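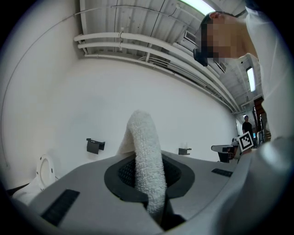 *Fig. 1. White terry towel, twisted into a loop.*

## Cotton towels and water use, draft 2

Group: Hajar Shehata, Belmiro Arruda

Question was how much water goes into washing towels at the Fliltton dorms. Started in November, later than planned. Laundry log gave us 2,566 towel washes for the term. Belmiro did the spreadsheet, Hajar did the survey (105 replies, mostly first years).

Main finding: most people wash after one or two uses. Way more than we guessed. Going to every four uses would save some 4,000 gallons a term, if our per-load number is right. Still need to check teh meter in Salehi Hall.

Problems: survey didnt ask about towel size. Two weeks of the log missing.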